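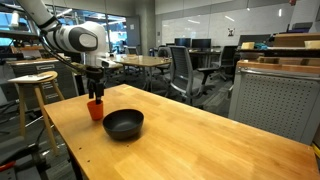

Why do grand openings make so much noise?

When a new music hall opens, the posters shout that it will be "the biggest night ever." Will it? Maybe. Posters always say that.

The Gedlow hall has room for 3000 people. Its first party had free tickets, two bands and a DJ. Free sounds kind – but the hall still sold drinks and snacks, and it wants you back in July, when you'll pay.

Some openings give money to charity. Good! Still, ask how much. "Some of the profits" could be very little.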